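Home | Ask | Topics | Hardware | Arms and Grippers | Members | Search

Print this page | E-mail this page to a friend

Parallel gripper or soft fingers for kitchen stuff on a two-arm setup?

Posted by tomatillo_jo in Arms and Grippers

Hi all. I've been lurking for a while and finally have something worth bothering you with. I have two small white arms on a bench (bought used, both working, both a little noisy on the shoulder joint) and I want them to handle ordinary kitchen things: plates, bowls, mugs, maybe glasses once I stop being scared. Nothing heavy. I'd like to get to where I can say "put the plate in the rack" and have it happen more often than not.

Right now I've got the cheap grippers that came with the arms, and they are awful. The fingers flex sideways, the motor gets warm if you hold anything for more than a minute, and the rubber on one of them has already peeled. So I'm shopping. I have $400 to spend per side and I've narrowed it down to two:

The Grellach parallel gripper. Two flat fingers, black, pretty plain. Opens wide enough for a bowl if you go at it from the rim. Comes in at 442 grams with the mount plate, which eats into what my arms can lift.

The Mimow soft gripper. Four squishy fingers, air driven. Everybody's videos show it picking up strawberries and eggs. I don't have eggs. I have plates. It also needs a little pump, and I don't love the idea of another thing humming under the bench.

My questions, sort of in order. Does a plain parallel gripper really hold a dinner plate by the rim without it swinging? Do the soft fingers do any better, or do they just look gentler? And is it dumb to put a different gripper on each arm? I keep thinking one of each would cover more ground, but then I picture writing two sets of everything and I want to lie down.

Also if anybody has opinions on where to put the camera I'll take those too. Mine is on a tripod and I bump it every day.

Thanks! Sorry this got long.

Print | E-mail

3 replies

benchmonkey88

Go parallel. I had soft fingers for 5 months and sold them. They're fun for about a weekend and then you try to pick up a fork. Also the pump noise is real, my wife named it. Never tried it on plates though so take that for what it's worth.

Print | E-mail

Kekeli Mahama

I spent most of November on this exact question, so settle in, I have feelings about it.

First, the swinging. Yes, a parallel gripper will hold a dinner plate by the rim, but how well depends way more on the pads than on the brand. I've run the Grellach with the pads it ships with and they're hard and kind of shiny. A plate held by the top edge wants to pivot around the pinch point like a clock pendulum, and with those pads it did, every single time I stopped the arm quickly. I swapped them for thin silicone sheet (the stuff they sell for baking, cut with scissors, stuck on with double-sided tape) and the swing went down to where I stopped noticing it. So budget an evening and a few dollars for that, whichever one you buy. If you only do one thing from this whole post, do the pads.

The other half of it is speed. My first instinct was to squeeze harder, and all that got me was a hot motor and a chipped plate. What helped was ramping down over the last little bit of the move so the plate never gets a jerk. The controller I use is an Issahaku and it has a setting for this buried two menus down – I don't know what yours is called, but look for anything that says jerk or smoothing. Turn it up until you get bored waiting, then back it off a notch.

Now the Mimow. I borrowed one for a couple of weeks and I wanted to love it! It's great on bowls. You come down over the top, the fingers kind of hug, and it doesn't care much if you're off by a finger's width. On mugs it's okay if you go around the body and terrible if you want the handle. On plates I gave up. Flat plates lying down, no chance, the fingers can't get under. Plates standing on edge, it sort of folds around the rim, and then you have no idea what angle the thing is at. I did 15 tries getting an upright plate out of a stand with each gripper. The Grellach with silicone pads got every one but the first, where I'd set the height wrong. With the Mimow I quit keeping score partway through because I was mostly picking plates up off a towel.

That brings me to the real trick, and I wish I'd figured it out before I spent money: stand your plates up. So much of the pain people have with plates is the lying-flat part. Get a little plate stand and the rim is right there in the air, waiting for two fingers. Same thinking for mugs. Off the table they're annoying, but hang them by the handle on a mug tree and they always show up at the same height. You still have to unhook them, and that's a wiggly motion I've rewritten more times than I want to admit, but at least the start of it is predictable.

On mixing grippers: I wouldn't, at least to begin with. I tried it. Left arm parallel, right arm soft. On paper it covers more, and in practice I kept needing the wrong one on the wrong side. Then I'd do a handoff in the middle, and handoffs are their own little nightmare when the two ends don't grab the same way. You also lose the thing that's nicest about matching arms, which is that you can mirror a motion from one side to the other and only fix the bits that bump into furniture. If you do end up with one of each, keep the soft one for bowls only and don't get ambitious.

Weight: 442 grams with the mount didn't bother my arms when they were tucked in close, but at full reach with a heavy plate I'd get a fault now and then. Scoot everything in toward the bases. It looks cramped and it works better. I'd rather have a crowded bench and arms that aren't straining.

And the camera! Get it off the tripod. I clamp mine to something that isn't the table, up high and looking down at an angle, because when it shared a table with the arms the whole picture wobbled each time one of them stopped. I tried the Madari camera and the plain webcam I already owned, and for this kind of work I could not tell you which was which. The one place I'd like a second camera is on the wrist, for reaching into things. From above you can see the arm go up to an open door just fine and then you're guessing.

Last thing, run the cables before you tune anything. I tuned first, then tied the cables down neatly, and the wrist pulled differently and I got to do it all again on a Monday night.

Print | E-mail

tomatillo_jo

Oh wow, thank you both. Kekeli, that's more than I hoped for. I'm sold on parallel for both sides, and I'm going to go buy a plate stand today whether or not the grippers are in stock. I have the silicone sheet already (cookies!). One follow-up if you see this: how much room do you leave between the stand and whatever the plate is going into? And do you work with a bare tabletop or do you put something down? Mine is glossy and things skate around on it.

Print | E-mail

Kekeli Mahama

Spacing is mostly a matter of which arm can reach what without crossing over the other one, so I don't measure it, I just jog both arms to their worst positions and move the furniture until nothing touches. Put a mat down, definitely. I use a brown one that covers most of my white table, and I keep the rack machine at the left end with its door folded down facing into the middle, so the right arm can come in over the opening while the left one has its fingers on the rim of the green plate in the stand. The mug tree goes up front, and I leave the wooden tray empty so there's always somewhere to set a thing down when I change my mind. The wire shelf at the other end is for cups and glass, and I'd leave glass for last if I were you. Start with one plate in the stand and get that boring before you add the second. Once you're happy with where things sit, put tape on the mat under each one so you can find your way back after you clean.

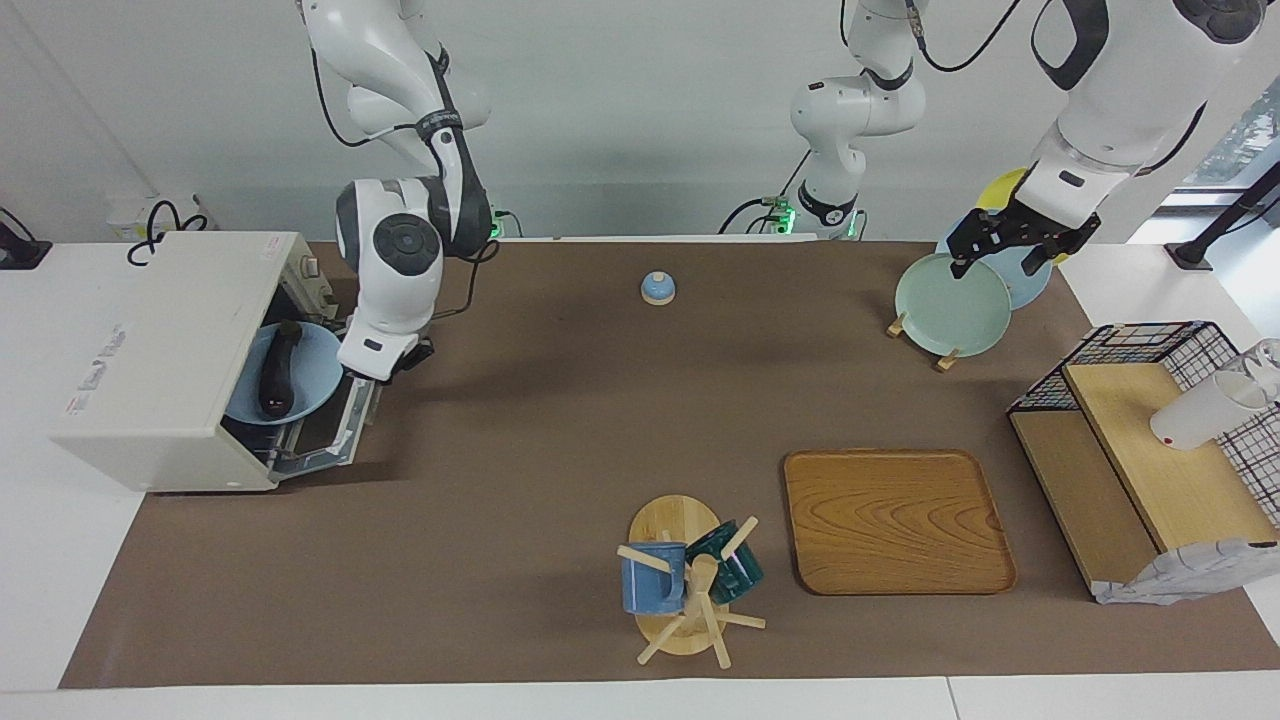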